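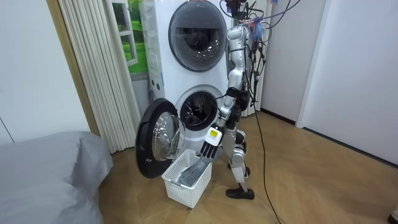

Wer wäscht hier eigentlich? Haushalte für das Wäschetagebuch Vuseck gesucht

Für die zweite Runde unseres Tagebuchprojekts suchen wir Haushalte in Ellau und Umgebung, die einen Monat lang aufschreiben, was bei ihnen mit der Wäsche passiert. Gemeint ist alles: das Sammeln, das Sortieren, das Vergessen in der Trommel, das Wiederwaschen des Vergessenen, der Stuhl im Schlafzimmer, auf dem die Sachen liegen, die zu sauber für den Korb und zu getragen für den Schrank sind. Den Stuhl hat praktisch jeder. Wer keinen hat, darf trotzdem mitmachen, muss aber mit Rückfragen rechnen.

Los geht es im November. Das ist Absicht: Im Sommer trocknet alles von selbst und die Leute schreiben nichts.

Worum es geht

Über Hausarbeit gibt es viele Umfragen, und in den meisten davon kreuzen zwei Menschen aus demselben Haushalt jeweils an, dass sie den größeren Teil erledigen. Zusammengerechnet kommt man dann auf Haushalte, in denen mehr gewaschen wird, als Kleidung vorhanden ist. Wir fragen deshalb nicht am Ende, wer wie viel gemacht hat. Wir lassen täglich schreiben, und zwar getrennt voneinander.

In der ersten Runde kamen mehr als 1.000 Einträge zusammen. Einige waren sehr kurz (»Nix.«). Andere gingen über mehrere Seiten und behandelten eine einzelne Bettwäschegarnitur, deren Knopfleiste offenbar schon länger zwischen den Beteiligten stand. Beides ist brauchbar.

Wen wir suchen

Haushalte ab 2 Personen, von denen mindestens zwei erwachsen und einigermaßen schreibwillig sind. Paare, WGs, Familien, Geschwister, Mutter und Sohn, egal. Bei der letzten Runde fehlten uns vor allem WGs, die sich entweder nicht gemeldet haben oder sich im Plenum nicht auf eine Mailadresse einigen konnten.

Eine eigene Maschine ist nicht nötig. Waschkeller, Waschsalon und die Maschine der Schwiegereltern zählen ebenso. Besonders freuen wir uns über Haushalte mit Waschkellerplan, gern auch mit handschriftlichen Ergänzungen der Nachbarschaft.

Nicht teilnehmen können Haushalte, die ihre gesamte Wäsche außer Haus geben. Wir gönnen es Ihnen.

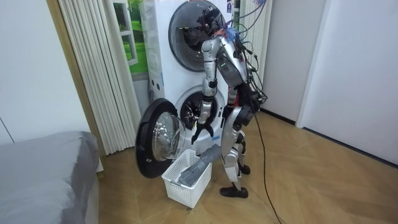

Wasch-Trocken-Säule, untere Trommel offen

Was zu tun ist

Jede erwachsene Person führt ein eigenes Tagebuch, auf Papier oder online. Pro Tag ein Eintrag von höchstens 500 Zeichen. Die Grenze haben wir nach der ersten Runde eingeführt, Stichwort Knopfleiste. Wer mehr zu sagen hat, hebt es sich für das Gespräch am Schluss auf.

Geschrieben werden kann zu jeder Tageszeit, am besten vor 22 Uhr. Einträge nach Mitternacht sind erfahrungsgemäß ungerecht und am nächsten Morgen will sie jemand zurückhaben.

Notieren Sie bitte, was Sie selbst getan haben, was liegen geblieben ist und worüber gesprochen wurde. Auch worüber auffällig nicht gesprochen wurde. Temperaturen, Programme und Waschmittelmengen interessieren uns nur am Rande, und wir bewerten nichts. Sie dürfen Handtücher bei 40 Grad waschen. Sie dürfen auch ein Leben lang ein einziges Programm benutzen und nicht wissen, wofür die anderen da sind.

Am Ende steht ein Gespräch von einer guten Stunde, einzeln und nicht gemeinsam. Die Gespräche führen Oona Saarinen und Konrad Urbańczyk, auf Deutsch, Finnisch, Polnisch oder Englisch. Herr Urbańczyk kommt auch zu Ihnen nach Hause, wenn Ihnen das lieber ist. Aufräumen ist ausdrücklich unerwünscht.
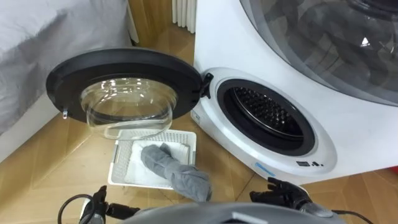
Was Sie bekommen

200 Euro pro Haushalt, ausgezahlt nach dem letzten Gespräch. Wie Sie das Geld aufteilen, entscheiden Sie selbst – wir würden es allerdings gern erfahren. Dazu gibt es auf Wunsch ein Exemplar des Abschlussbands, in dem Sie sich vermutlich wiedererkennen werden, auch wenn Ihr Name nicht darin vorkommt.

Nicht im Angebot ist eine Schlichtung. In der ersten Runde baten mehrere Teilnehmende darum, die Tagebücher der Gegenseite einsehen zu dürfen. Das geht nicht, auch nicht kurz, auch nicht »nur die zweite Woche«.

Datenschutz

Namen, Adressen und alles, woran man Sie erkennen könnte, werden vor der Auswertung entfernt. Das gilt auch für Haustiere und für sehr spezielle Kleidungsstücke. Die Papierhefte liegen verschlossen im Büro und werden nach Abschluss vernichtet, sofern Sie sie nicht zurückhaben möchten. Die meisten möchten. Einzelne Sätze können wörtlich zitiert werden; wer das nicht will, setzt im Anmeldebogen ein Kreuz, und damit ist es erledigt.

Aussteigen können Sie jederzeit und ohne Begründung. Steigt nur eine Person aus, müssen wir leider den ganzen Haushalt streichen, also reden Sie vorher miteinander. 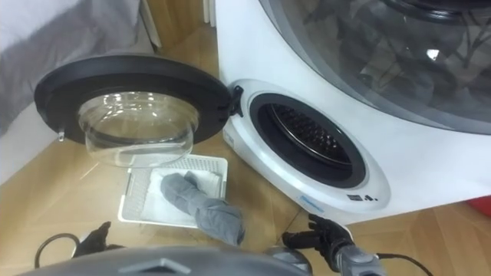 Eine Bitte noch, die uns nach der ersten Runde wichtig ist: Melden Sie niemanden heimlich an. Wir hatten zwei Anmeldungen, bei denen die andere Hälfte des Haushalts erst durch unser Begrüßungspaket von ihrem Forschungsinteresse erfuhr. Der Anmeldebogen hat jetzt Platz für alle Unterschriften. Sie sollten sich voneinander unterscheiden.

So melden Sie sich an

Den Bogen gibt es im Projektbüro Vuseck in Ellau, im Hinterhaus, erster Stock, oder auf Anfrage per Post. Schreiben Sie dazu, wie viele Personen im Haushalt leben und wo gewaschen wird. Ein Motivationsschreiben brauchen wir nicht. Kerttu Hämäläinen nimmt die Anmeldungen entgegen und ist vormittags zwischen 9 und 12 Uhr auch telefonisch zu erreichen. Bei Fragen zur Auszahlung hilft Sándor Kovács.

Bei mehr Anmeldungen als Plätzen wird gelost. Zusagen und Absagen verschicken wir rechtzeitig vor Beginn, die Hefte kommen dann mit der Zusage. Bitte ein Heft pro Person und keine gemeinsame Benutzung, auch wenn noch Seiten frei sind.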